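Home | Stories | Archive | Submit | Contact

We use cookies to remember your reading settings. By staying on this page you agree to this. Accept / Manage

The Last Ferry to Lill

I should start with the ticket, I guess, seeing as the ticket is why I ended up on the wrong island with somebody else's accordion.

It was a Friday in June and I had three hours to get to my sister's engagement party. My sister lives on Lill, and you get to Lill from Vullow, and the boat from Vullow is a rusty old tub called the Pundeo that leaves when the captain has finished his soup. I'd been told this. I had also been told to bring cash, and I'd forgotten that part completely, so I stood at the window patting my pockets like I was on fire.

"Two," said the woman behind the glass.

"There's just me."

"You and the accordion."

I looked down. There was an accordion case by my left foot, brown with a busted strap, and I'd never seen it before in my life. 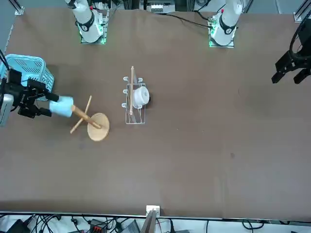
Now, a smarter person would have said so. But the line behind me was long and hot and had a baby in it, and the woman had already torn off both tickets, and I paid her with the emergency bill I keep in my shoe. Then I picked up the case (it weighed as much as a wet dog!) and walked onto the boat.

I figured the owner would come running. I sat up on deck where anyone could see me, with the case on my knees. People smiled at me. A man in a yellow hat asked if I took requests.

"Later," I said, and I have no idea why I said it.
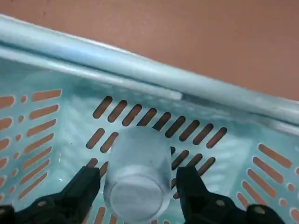
We'd been out for maybe twenty minutes when I noticed that Lill was on the left and getting smaller. I asked the man in the hat if we were going the long way.

"To Buvlow? There's only one way to Buvlow."

So that was that. Right dock, wrong boat. The Pundeo, I found out, had been tied up on the other side of the pier the whole time while the captain worked through his second bowl.

I called my sister. She laughed so hard she had to hand the phone to her fiancé, and he laughed too, and then the phone cut out and I was left there listening to the engine.

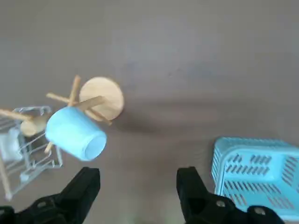

Buvlow has one street and 500 people, and I swear half of them were waiting on the dock. They had paper lanterns. They had a banner with "WELCOME" painted on it, the last E squeezed in sideways. An old lady in a green dress took me by the elbow, looked at the case, and started to cry.

"We thought you weren't coming," she said.

I can't play the accordion. I had piano lessons for one winter when I was nine, and what I've got left is the first half of a song about a duck. I tried to tell her that, I really did - but she was already steering me up the hill, and somebody put a plate of fried fish in my hand, and the kids were running ahead yelling that the music was here. 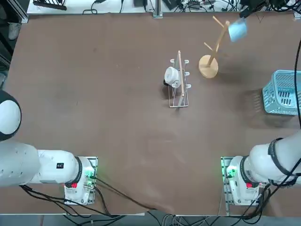 They sat me on a kitchen chair in the middle of the square. I undid the latches slowly, hoping for a sudden storm. Inside, on top of the bellows, was a folded note in pencil.

"I get seasick," it said. "Please just play them something. They like anything with a duck in it."

I read it again. Then I put my arms through the straps, and the old lady in green clapped her hands for quiet.

Home | Stories | Archive | Submit | Contact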